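Malemside opens stone countertop reuse yard

7/20/26

Malemside residents who are redoing a kitchen can now drop off old stone countertops at a reuse yard on Brunner Road instead of paying to have them hauled to the landfill.

The yard opened with 144 slabs already on the racks, most of them taken out of an apartment building that was remodeled in June. Pieces are sold by size. Small offcuts start at $2 and full-length slabs are priced at $100 to $200, depending on thickness and edge work.

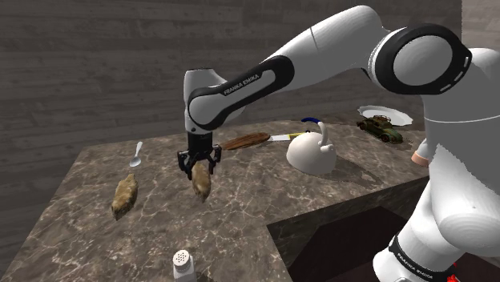

Can I bring in a slab that has a crack in it?

Cracked slabs are accepted if one solid piece at least two feet long can be cut from them. Anything smaller goes in the offcut bin.

The yard is run by Plurnby, a salvage firm that also handles doors and bathtubs. Manager Sumathi Kotian said most buyers so far want a short run of counter for a laundry room or a baking area.

"People measure wrong," Kotian said. "Bring a sketch with the sink marked on it and we can save you a second trip."

Sinks must be taken out before drop-off, and old caulk should be scraped from the back edge. The yard does not deliver - buyers need their own truck and a second person to lift. Cutting is done on site for a fee.
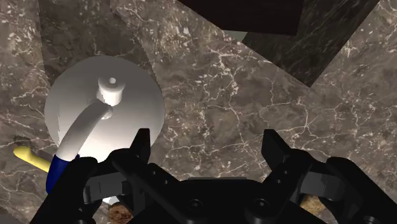
Brown marbled stone with cream veins.

Residents can drop off up to two slabs per visit. Contractors need to call first.

Recent items
Undosier bridge work moves to night hours
Library adds a seed shelf
Water bills to change format

Comments

garyt: Do they take tile? I have boxes of it in the garage.

Moll: Bought a piece for my potting bench. Heavy but worth it.

r_dunn: The turn off Brunner needs a sign, I drove past it twice.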